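4. How readers use the blurb

4.1 Material

The corpus consists of 900 back-cover blurbs from romantic suspense novels, collected from the catalogs of two publishers, Vutach and Nyberg. Both sell mainly in paperback and e-book, and both write their blurbs in house. Each blurb was split into sentences, and each sentence was given one of 11 labels, such as "heroine's job," "hero's secret," "threat" and "closing question." The labels were first drafted by Kivi and then revised by Leckie after a trial on a small part of the corpus. Where the two coders disagreed, the sentence was discussed and a single label was agreed on. Sentences that did two jobs at once were labeled by the main clause.

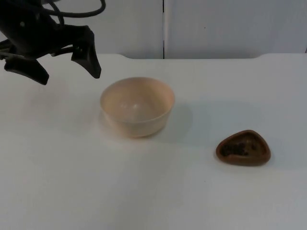 Most of the blurbs in the corpus follow the same order. The heroine comes first, with her work and something she wants. The hero comes second, usually with a reason to stay away from her. The threat is held back until the third paragraph, and the closing question ties the threat to the couple. Nyberg departs from this order more often than Vutach does, mainly in its series titles, where the threat may already be known to readers from an earlier book and can be named in the opening line.

The label "heroine's job" needed the most discussion. In many blurbs the job is also the plot, as when a bodyguard is hired to protect the man she once left. We decided to keep the job label for any sentence that names the work, even if the sentence also brings in the hero.

4.2 Reader interviews

The second part of the study asked how readers use the blurb when they choose a book. We interviewed 13 regular readers of the genre, all members of the Erumis reading circle, in March. Each was given a set of printed blurbs with the titles and author names removed and was asked to sort them into books they would buy, books they would borrow and books they would leave.
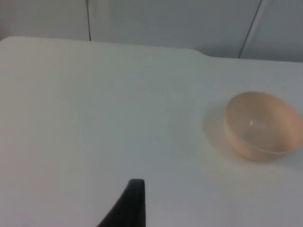 Sorting was done without a time limit, and readers were free to change their minds. Most began by reading every blurb to the end, but several stopped at the hero's first sentence and placed the sheet at once. The sheets were laid out on a plain surface. A white tabletop like the one in the pictures, with no markings on it, suits this kind of task, as nothing on it suggests where one pile should end and the next begin. Readers made their own piles, and some added a fourth for books they thought they had already read. We kept this fourth pile in the analysis – it says something about how alike the blurbs can seem.

When asked to explain their choices, readers spoke more about the couple than about the crime. A blurb that gave the threat in detail but said little about the hero was often left. One reader said she could "get the murder anywhere" and wanted to know what kept the two people apart. Another, who also reads the Breruro police series, gave the opposite view and set aside any blurb in which the investigation was not named.

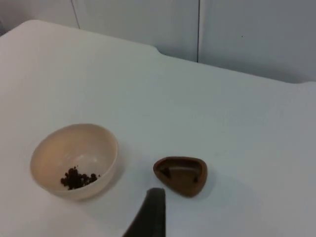

Figure 2. White tabletop with a rounded corner and a shallow step along the far edge, against a light gray wall.

The closing question drew mixed answers. Some readers skipped it because they knew the couple would end up together. Others said they looked for it and felt the blurb was unfinished without it. Neither group thought the question was meant to be answered. Section 5 compares these comments with the order of labels found in the corpus, starting with the blurbs that readers placed in different piles.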